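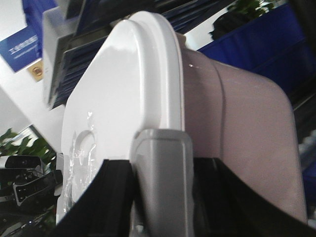

Judite Figueiredo : pour le calcaire au fond de la cuvette, moi j'ai arrêté l'eau de Javel depuis longtemps, ça blanchit mais ça n'enlève rien du tout !

Saodah Menon
Bonjour à tous, je reprends ma demande avec plus de détails, vu la remarque de Judite. On a emménagé en avril dans un appart où l'eau est très dure et il y a un anneau brun juste à la ligne d'eau. J'ai tenté le gel Datero (deux flacons), la pierre ponce sur un petit coin, puis j'ai eu peur de rayer. 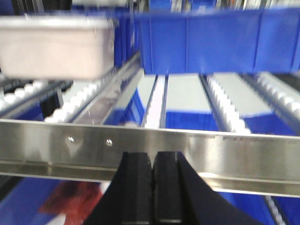

Bref, le soir ça a l'air propre et le matin l'anneau est revenu, je deviens chèvre. Est-ce que quelqu'un a une méthode qui tient plus de 2 semaines ? Merci d'avance !!

Judite Figueiredo
Re ! Alors chez nous c'est vinaigre blanc, mais il faut d'abord vider la cuvette (tu coupes l'arrivée, tu tires la chasse, tu pousses le reste à la brosse), sinon il est trop dilué. Je verse bien chaud mais pas bouillant, la faïence n'aime pas, et je laisse jusqu'au matin, 12 heures si je peux. Pour les traces épaisses je colle du papier toilette imbibé dessus. Et surtout JAMAIS avec de la javel, même un reste, ça dégage du chlore. Au premier essai j'ai dû m'y reprendre trois fois, ne te décourage pas.

kaczmarczyk
acide citrique, 2 cuillères à soupe dans un litre d'eau tiède, ça sent moins que le vinaigre. regarde aussi si ta chasse ne fuit pas, un filet d'eau continu et l'anneau revient tout le temps. chez moi c'était le joint, changé en dix minutes, plus rien depuis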